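Small Business Operations
Notes for session five – stock you can't easily count
19/02/2026

Slides are up but half the tables didn't convert, so use these instead. Bring them next time, we do the reorder exercise first thing.

Quick recap from last time

Stock is money sitting on a shelf. Three kinds of stock cost: cost of buying it, cost of holding it, cost of not having it when someone wants it. People remember the first, forget the second, argue about the third.

Holding cost = rent for the space, insurance, damage, theft, stuff going out of fashion, plus whatever the cash could have been doing instead. Usually given as a percent of stock value per year. Don't memorize a percent, it varies a lot by trade. Be able to list the parts.

Stockout cost is harder. Lost sale, yes. Also the customer who goes next door and stays there. Can't be read off any invoice. You estimate and say that you estimated.

1. What is one unit?

Sounds silly. Most count errors start right there.

Case, inner pack, piece, weight, length. A hardware store buys screws by the case, stores them by the box, sells them by the handful. Same goods, three units. If the receiving person types in cases and the till takes off pieces, the record is garbage by lunch.

Rule: one stock unit per item. Write it on the shelf label. Conversions happen at receiving and nowhere else.

Loose goods are the worst for this. Beads, buttons, nuts and bolts, pick-and-mix candy, building bricks sold by the scoop. No packaging, no barcode on the piece, and customers put things back in the wrong bin.
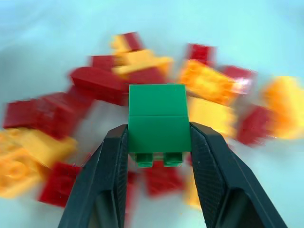 Fig. 1. Loose bricks in red, yellow and orange; a green one held above them.

Is a green piece a different item from a red one? Depends what you decided. If they all sell at one price out of one bin, color is not a stock item and you shouldn't track it. If people come in asking for green, then it is and you should. Same question for size. Deciding is cheap, changing your mind in August with full shelves is not.

Term: SKU, stock keeping unit. One SKU = one line in the record = one reorder decision. Too many SKUs and you spend your life counting. Too few and the record says "plenty" while the one thing people want is gone.

2. Ways to count

Full count. Close up, count it all, once a year or so. Accurate on the day, expensive, everyone hates it. Needed for the accounts in most places.

Cycle count. A few items every day or every week, so that each gets its turn over the year. No closing. Finds errors while somebody can still remember what happened. This is what I want you to recommend in the case unless you have a good reason.

Count by weight. Weigh a known sample, get weight per piece, weigh the bin, take off the empty bin, divide. Works fine for identical pieces. Works badly for mixed ones. Take a decent sample, a small one gives a rough unit weight and the mistake gets multiplied by the whole bin.

Spot check. Not a count. Tells you if something is off, doesn't tell you how much.

Do counts blind if you can – counter gets a sheet with no expected number on it. If the number is printed there people find it, somehow, every time.

3. Worked case: Norell

Norell is a craft and toy shop in Tindall. One floor, a back room, a stockroom up a narrow stair. Sells kits from a supplier called Hisura and also loose pieces out of bins. Till system is Birneo, which takes off stock at each sale. Fine so far.

Loose pieces line, one SKU:

Record says 2985
Counted 2867
Difference 118, record is too high

Variance as a share of the record: 118 / 2985 = 0.0395, so just under 4 percent. For sealed boxes that would be terrible. For loose goods it's not great but not a scandal either. Your tolerance should be differnt per type of stock and written down before the count, never after.

Where could the pieces be? Go in this order, cheapest check first:

– counted wrong. Recount, other person
– goods received but short, and nobody opened the case
– wrong unit at receiving
– sold under another code at the till
– sitting in another bin or in the window display
– broken and thrown out, not written off
– stolen

Theft goes last on purpose. Shops jump to it. Paperwork is more boring and gets skipped.

Then adjust. Adjustment entry needs date, item, old number, new number, reason code, initials. If the reason code is "other" more than now and then, your reason codes are bad.

4. Reorder point

When do I order again? Formula:

reorder point = demand during lead time + safety stock

Norell loose line: sells 1000 pieces a week, lead time from Hisura is two weeks. Demand during lead time = 2000. Add safety stock. Say we pick 500, then reorder point = 2500.

They counted 2867. Above 2500, so no order today. At 1000 a week they have 367 pieces of room, that's less than three days if they're open all seven. So: get the order ready now, send it this week.

Note what the wrong record does. With 2985 in the system they think they have 485 of room, and every order goes out late by those 118 pieces. One item, small thing. Across the whole shop it's why things run out "for no reason".

Safety stock covers two things, demand jumping about and the supplier being late. Steady demand + reliable supplier = small safety stock. We do the proper calculation with standard deviations next session, for now just be able to say which way it moves.

Common exam mistake: using the weekly number with a lead time in days. Check your units. Then check them again pls.

5. ABC

Rank items by yearly value (price x quantity sold), not by price alone. A = the few at the top which carry most of the value. B = middle. C = the long tail.

A items: count often, tight tolerance, manager looks at every variance.
B items: count sometimes.
C items: count seldom, order in bulk, don't lose sleep.

Cheap things can be A if they sell in huge amounts. Expensive things can be C if they sit. I had several people miss that in the last homework.

Also watch for items that are C by value but stop a sale of something bigger. The one little connector without which the kit is useless. Treat those as A for availability even if the money is tiny.

6. Layout and mixing

Mixed storage kills counts. One location, one SKU, wherever space allows. Where it doesn't, use dividers, or at least put very unlike things together so that a misplaced piece is obvious. Two shades of blue thread in one drawer is asking for it.

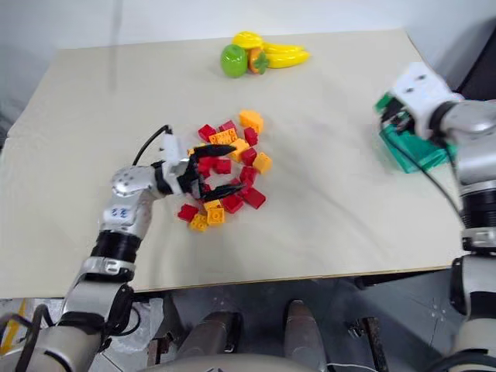
Fig. 2. Unlike items kept apart: toy fruit toward the back, red and yellow bricks in the middle.

Returns need a place of their own too. A tray marked returns, emptied daily, checked, then put back in stock AND in the record. Goods in the returns tray are the most common "missing" stock in small shops in my experience.

Same for display stock. Either it's in the count or it's written off to display. Pick one. Write it down in the stock policy so the next person does the same thing.

Floor labels fade and peel. Replace before the annual count.

7. Periodic or perpetual

Periodic: only know the stock when you count. Cost of goods sold = opening stock + purchases – closing stock. Cheap to run, fine for a kiosk. Hides shrinkage completely, it just ends up in cost of goods.

Perpetual: record changes at every receipt and sale. Shows shrinkage as the gap between book and count. Needs discipline at the till and at the back door. Norell is on this one, through Birneo, but loose pieces get rung up by the scoop and a scoop is some 40 pieces if you're lucky. See the problem?

Fixes to think about: sell by weight, sell in pre-filled bags, or a fixed-size cup with a level top. Each has a cost in staff time or in customer fun. No single right answer, argue it properly.

For next time

Read the chapter on safety stock, skip the proofs.

Norell case, hand in one page max:
Suggest a stock unit for the loose line and say why.
Suggest a count schedule for the line, with a tolerance.
Redo the reorder point with a lead time of three weeks, same weekly sales, same safety stock. Then say if the safety stock should stay the same.
Choose one of the scoop fixes and give its main weak point.

Show your working, units on every line. Typed if possible, some of the handwriting last time was rough. Late ones go in the box outside the office, not under the door.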